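Wrist Camera and Finger Pad Comparison: Progress Report, June
Prepared for: Zonddale, applied handling program
Prepared by: Haf Prydderch, Curkotari

Status
Work package 3 is on schedule. The hand-held gripper with parallel fingers and textured pads is now the baseline for all domestic collection. The Kwon controller trial has not started; the unit is still at Steltport awaiting a firmware fix.

Work this period
The collection target for the period was 300 episodes of small household items handled on soft surfaces. Mark Anthony Sebastian ran the bedroom sessions. Quilted bedding was selected as a harder case than the tabletop, as the surface yields under the fingertips and thin items sink into the stitching. Both views come from the camera mounted on the gripper.

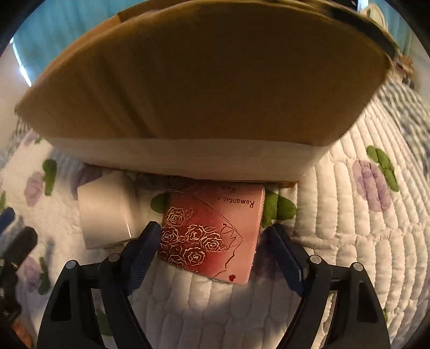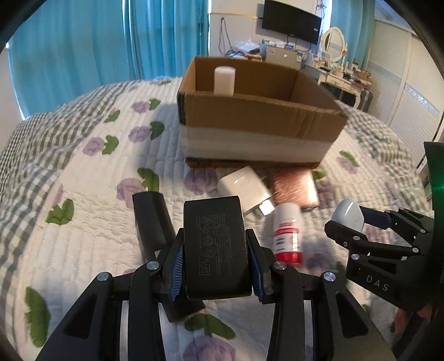 Figure 2. Bedroom session, gripper camera. First view: fingers open at a pink card on the bedspread. Second view: black power adapter held between the pads, second gripper at right.

Findings to date
Flat items remain the weak point. Approach angle matters more than closing force, and operators now tilt the tool before closing. Rigid block-shaped items give few problems with either pad set.

The wide lens keeps both fingertips in view through the full stroke. Its cost is the dark border, which reduces usable pixels in the corners. We have cropped to the central region for training and will report the effect separately.

Open items
Pad wear has not been measured. We propose an inspection every 50 episodes. Time alignment between two grippers used together drifts over long sessions and needs a shared clock.

Next period
Complete the remaining bedding episodes, begin the Kwon trial on receipt, and deliver 6 annotated sample sequences to Zonddale for format review. No change to budget is requested.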